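Ticket 19: gripper stops short of crate
Opened by: Kekeli Akpalu, 9th February
Status: open

The arm halts on the way to the first blue crate and reports a joint 5 following error. Homing is fine. Same fault with the speed cut to half.

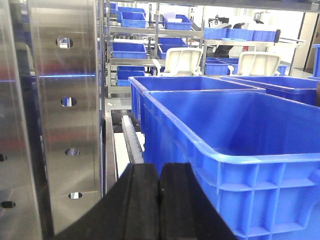

Swapped the wrist cable and raised the error limit from 100 to 2,000 counts. It still trips.

Reply, Géza Medve: Put the limit back, please. Check the grub screw on the joint 5 pulley and post the log.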